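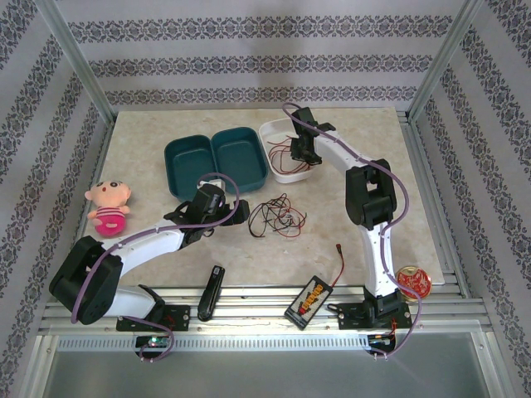
Demura is a small JavaScript plugin that adds filtering, sorting and remembered settings to a plain HTML table, and it was my term project for the web development course at Whitlock. You point it at a table, give it a list of the columns you care about, and it does the rest in the browser with no server calls at all. Internally it keeps two lists, the rows that match and the rows that don't, and I ended up picturing them like the dark teal container with its two compartments, everything on one side or the other and nothing on the floor. That one decision made the rest of the code so much shorter!

The starting point was the Lummont catalog, a long page of loanable lab gear that students scroll through by hand. The page is generated by an old system called Rillska, and I wasn't allowed to change its output. So whatever I built had to work with the table exactly as it arrived, including merged header cells and a few rows with a missing column (my first version crashed on these right away).

How it works

On page load Demura reads each row once and stores the text of its cells in an array, along with a reference to the row itself. Typing in the filter box checks the array and only then touches the page, hiding or showing the rows whose status changed. My first attempt read the page again on every keystroke. With 200 rows it felt sticky, and with the text zoomed up it was painful to use.

I also added a short pause, so the filter waits until you stop typing. I tried 60 milliseconds and then 100, and kept 100. I would love to try this with more people, as I was mostly testing on my own laptop and I type fast.

Sorting took longer than filtering. Numbers stored as text sort in a silly order, dates are worse, and blank cells have to go somewhere. Demura now takes a type for each column and puts blanks last in both directions. The sort is stable too, which means you can sort by building and then by item type and the buildings stay in order inside each type. I was really happy when that clicked.

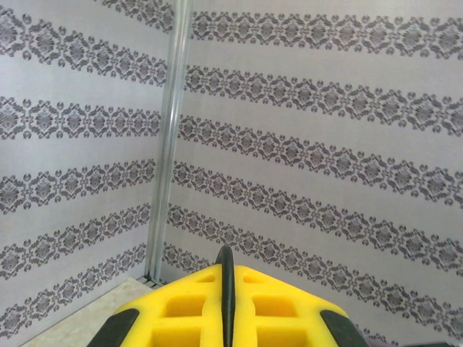
The yellow gripper by the corner, with damask rows on both walls.

Remembering settings

The last filter and sort are saved in local storage under the page address. This was a stretch goal and it is now my favorite part of the project. Go to an item page, come back, and the table is how you left it. The catch is that if a column gets renamed the saved sort points at nothing, so Demura checks the name first and drops the setting if it doesn't match.

Testing

I wrote 14 tests, mostly for sorting and for the broken rows. They all pass in the two browsers I had. I did not get to phones, and the header row is still awkward with a screen reader – it says the column name but not the sort direction. That is the first thing on my list for November.

What I would change

Start with the tests! I wrote them in the final stretch and found three bugs in one evening, all in code I thought was finished. I would also split the settings part into its own file.

Posted 9/9/24 by the Demura project author
Filed under: Student Projects
31 shares | 3 comments

Comments

tablefan: Nice write-up. Does the saved filter clear if I empty the box, or does the old one come back?

Demura author: It clears. An empty box gets saved as empty, and there is a test for it now :)

gridlocked: For the sort direction, look at aria-sort on the header cell. Took me ten minutes on my own table and the screen reader picked it up fine.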